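2022-04-11

Up too early, read the whole Brorow leaflet over breakfast and disliked it from the second line. "A tray for every moment." I have had moments all my life and most of them passed without a tray.

I should put down how I got into this while I still remember it in order. Back in November I said, at the end of a long meeting and mainly so that I could go home, that I would look into the snack table for the open afternoon. Looking into it has become doing it. The open afternoon is on the Jornavard site, in the long room, and the plan I was handed says visitors will be offered "a drink and something sweet, presented in sets." One can, two donuts, one tray. Whoever wrote that has never watched people at a snack table. They don't want a set. They want the thing the person ahead of them just took, and they want it without having to speak to anyone.

The budget is 600, and that has to cover the trays, the drinks, the donuts, the paper for the table and whatever we forgot. I've been told this is generous. We are expecting 100 people. I did the division on the back of the leaflet and then did it again, hoping I had made a mistake in my own favor. I hadn't. It works, provided no one wants seconds and everyone likes cola.

Brorow sells the trays in packs, in black or brown. The leaflet says black "elevates" food. Cosa sells what look to me like the same trays with a different sticker on the bottom, for less, but Cosa won't say when they ship. I asked them twice. The first answer was a link to the page I was asking about. The second was a survey on how satisfied I was with the first.

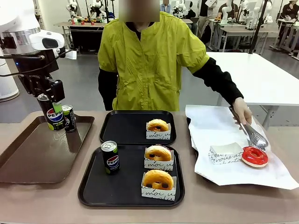
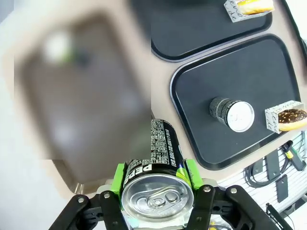
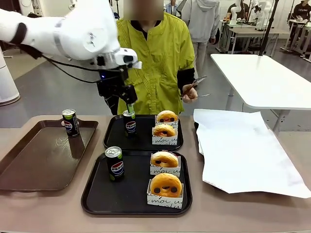
My quarrel is with the donuts more than the trays. Cheon, the bakery, charges extra for the ones with faces, and I have gone over their price sheet looking for some reason other than the faces and found none. Same dough, same glaze. Two dots of chocolate for eyes and up goes the price. I was ready to be firm about this and order the bare kind. Then I looked at the layout with four of them standing in their paper sleeves, two to a black tray, all with those little dark eyes and the hole where a mouth would be, and I could see how the argument was going to go. People will like them. Children will really like them. I'll be the person who wanted to take the eyes off the donuts to save a bit of money, and I'll have to hear about it until I retire. So the faces stay, for now, under protest. The sleeves say "moi" on them in script, over and over, which seems a strange thing for a donut to say.

I will admit the upright sleeve does something. A donut lying flat takes up a lot of tray and gets glaze all over it, and then somebody has to wash the glaze off, and I know who. Standing up it takes half the room. I'd like to see what happens when a grown man with a coffee in his other hand knocks the table, though. A paper sleeve is a paper sleeve. I've been to enough of these afternoons to know that anything standing up at two o'clock is lying down by three.

The cans I have less to say about. Pepsi is Pepsi. Everyone knows what it is and there is no script on it telling you about yourself. A can is also closed until somebody opens it, so whatever isn't drunk goes back in the cupboard, and that can't be said for a donut. The plan wants the can on the left of the tray, donuts on the right. I asked why the left. The answer was "flow." I don't believe in flow. I believe in right-handed people reaching across their own donuts to get at the can, and I believe in sleeves. We'll see who is correct. I suggested swapping them and was told it would be "considered," so it won't be.

The brown tray is another matter. It was meant to be for spare cans, off to the side, and I think the idea is that visitors will understand from the color that it's a supply tray and leave it alone. They won't. A can is a can on any color of plastic. If we want spares left alone they go under the table, in the box, with the lid on. I wrote that down in the margin of the plan and underlined it, and I expect it has already been missed.

Counted what we have in the cupboard after lunch: 76 paper sleeves, counted twice, and a roll of white table paper that has been sat on. For 100 people at two donuts each that is nowhere near enough sleeves, and Cheon won't sell the sleeves by themselves. They come with the donuts or they don't come. Fine, except then I don't understand why we have 76 without donuts. Somebody bought something from somebody at some point. No record of it in the folder.

The afternoon was mostly the phone. Brorow will do the black trays with a discount if I take the large pack. The large pack has far more trays in it than we have table. The young man was very pleasant and kept saying we would "grow into them." I said we were an open afternoon and did not expect to grow. He put me on hold and I listened to a flute.

Didn't order. I'll give Cosa until tomorrow noon and then I suppose I give in and pay Brorow, and we will be eating off black trays in that building for the rest of time. Rain all evening, soup from the freezer, label long gone. Might have been lentil. Must ask about the table paper, and whether anyone has thought of napkins.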